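Pricing the Hand Before the Arm: What a Small Kitchen Automation Budget Has to Cover

By Callum Tindall
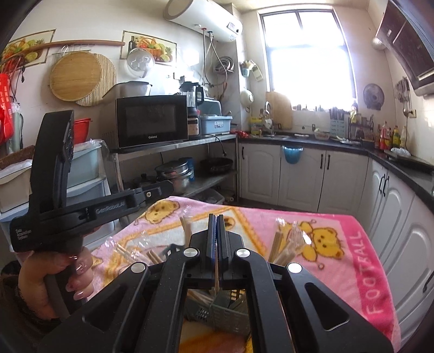
Most first-time budgets for a manipulation project are built from the arm outwards. The arm is the largest single line, it has a catalogue price, and finance departments are comfortable with it. The costs that decide whether the project finishes sit further down the sheet, in gripping, data and consumables. Wooden sticks in clear wrappers, laid on a patterned towel, are cheap to buy and awkward to budget for: the stick is thin, the wrapper is shiny, and two slim fingers have to close almost completely before they hold anything. A gripper specified on payload alone will pass its acceptance test on a block and fail on goods like these.

Kusham, a catering supplier that packs cutlery sets for canteens, went through this exercise last year. Its first plan allowed for one arm, one gripper and a month of integration. The second plan, which was the one approved, moved a third of the money out of hardware and into demonstrations recorded by people with hand-held tools. The arm was bought last, in March, after the recordings had shown which finger shape was needed.

The order matters for cash flow. Hand-held units can be hired by the week. Kusham was quoted 794 pounds a week for a pair from Jesia, including storage and calibration, and 700 from Noiphan without calibration. The cheaper quote became the dearer one once an outside technician had been added. Buyers should ask for both figures on the same basis and have the calibration interval written into the contract.

Operator time is the next line, and usually the one most understated. Kusham planned for 44 paid hours and used all of them before the final task had been recorded. Setting out goods, resetting them and checking files take longer than the grasp itself. A workable rule is to budget 3 hours of paid time for each hour of usable recording, then revise after the first week.

Sites also cost money. A bench in a workshop is free and gives clean data, but it does not contain a window throwing daylight across a worktop or a shelf crowded with pans. Where the finished machine will work in ordinary kitchens, the plan should include access to several of them — with cleaning, insurance and travel priced separately.

Spares belong in the original request. Fingers, pads and cables wear, and a second approval for small parts can hold up a project for weeks. Zuneck, which supplied Kusham's replacement fingers, sells them in sets and charges extra for split orders. Kusham now keeps one complete set on the shelf and reorders when it is opened.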